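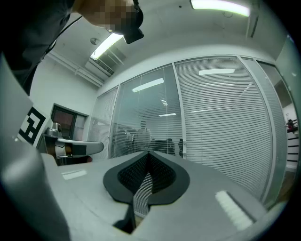 Figure 6.1 Bending forward, eyes down.

Course Texts > Exercise and Health > Part 2 > Chapter 6
Filed under: Recovery and Rest

Chapter 6
Sleep and Physical Performance

Margit Barta

The previous chapter dealt with what happens in muscle during the first hours after hard exercise. Much of the longer work of recovery takes place at night, and this chapter looks at how sleep affects strength, endurance, reaction time, and the risk of injury. It also looks at what coaches and supervisors can do when the people they are responsible for are not getting enough of it.

Sleep is easy to leave out of a training plan. A coach sees the workout and can measure it. Sleep happens somewhere else, and most of what the coach learns about it comes from asking. People are not very good at answering. They tend to report the time they spent in bed, which includes the time it took to fall asleep and any time spent awake during the night. Someone who goes to bed at 11 and gets up at 6 has had at most seven hours, and often a good deal less.

The effects of a short night depend on the task. A single heavy lift may be almost unchanged after one bad night. Long, steady efforts usually suffer more, partly through a change in how hard the work feels. Runners and cyclists who are short of sleep often give a higher effort rating at the same pace and stop sooner. Tasks that call for attention and quick decisions are affected early, and a tired person may not notice the change. For this reason, self-rating alone is a poor way to decide whether someone is fit to train with heavy weights, drive, or work at height.

Several short nights in a row are a different problem. Sleep loss adds up, and by the end of a week a person may be performing well below normal while feeling only a little tired. Appetite and mood can also shift. Athletes in this state sometimes train harder to make up for poor results, and the added load makes recovery slower.

The Tridska rowing club appears throughout this chapter as a running case. In August the club moved its practice two hours earlier to avoid the heat. Most rowers kept the bedtime they were used to. Over the following weeks, practice times got worse, and the coaching staff at first blamed the new training load. Section 6.3 follows the sleep diaries the rowers kept and the changes that were made to the schedule. A second case, in Section 6.5, concerns rotating shifts at the Skunda warehouse, where the work is physical but nobody would call it sport.

Naps are covered in Section 6.4. A short nap in the early afternoon can restore some alertness. A nap of 60 minutes or more may leave a person groggy for a while after waking, so it should not end right before practice or a shift. Late naps can also delay sleep that night.

After reading this chapter, you should be able to:

- explain the difference between time in bed and time asleep
- describe which kinds of physical tasks are most affected by short sleep
- read a simple sleep diary and pick out a pattern of lost sleep
- suggest changes to a practice or work schedule that protect sleep

Key terms: sleep debt, sleep onset, sleep inertia, circadian rhythm, perceived effort

6.1 What Sleep Does

Sleep is made up of repeating cycles, and each cycle contains lighter and deeper stages. Deep sleep takes up more of the early part of the night. Dreaming sleep takes up more of the later part, so a person who gets up very early loses a larger share of it.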